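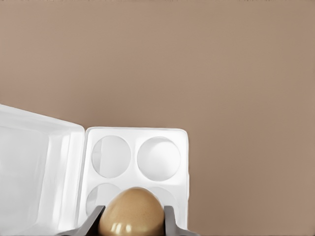 Mahawong has asked that the qualifying rule be read before anyone enters, and several of us still find it unclear.

25 Aug 2018
Posted by Lulto

Our club intends to enter a team in the Gramdale canine cross-country race in September. The entry form states that each dog must have completed "a recognized event" within the season. Two of our dogs have run only in club time trials. Are time trials accepted, and may a runner change dogs after registration has closed?

Cloltach

Time trials are accepted provided that the host club kept a written record of finishers. Please attach a copy to the entry form. The distance must be at least 2,000 meters, and the dog must have been on a line attached to the runner's belt throughout. Hand-held leashes do not qualify.

A change of dog is permitted until bib collection. The replacement must meet the same age and vaccination requirements, and the fee of 16 dollars is not charged again. Teams are limited to 40 entries per start wave. A late change may therefore result in a later wave.

Mahawong

I believe the answer on dog changes is correct, but last year the desk would not accept one without the original bib number. Ours was 184 and we had to go back to the parking area for the letter. Bring it with you.

I do not know about the time trials. We have always used the spring race.

Gramdale Entries

Both replies are in order. Records of time trials should be signed by a club officer.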